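Cirness sets February start for Skamarville packing benches 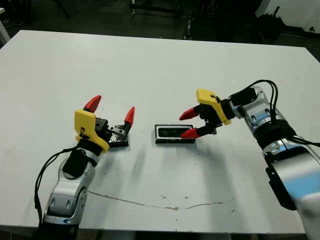
White bench top at Skamarville with a black tray.

Cirness will bring its new packing benches at Skamarville into use in February. The large white tops replace the Grasso tables fitted when the site opened. Shallow trays hold each item at the bench before it is boxed.

The order covers 3 rows of benches and 1261 trays, supplied by Zivavar. "Staff asked for a flat, pale surface with no raised lip," said Caoimhe Phelan, site manager.

Enquiries: Tarun Singhal, Cirness press office.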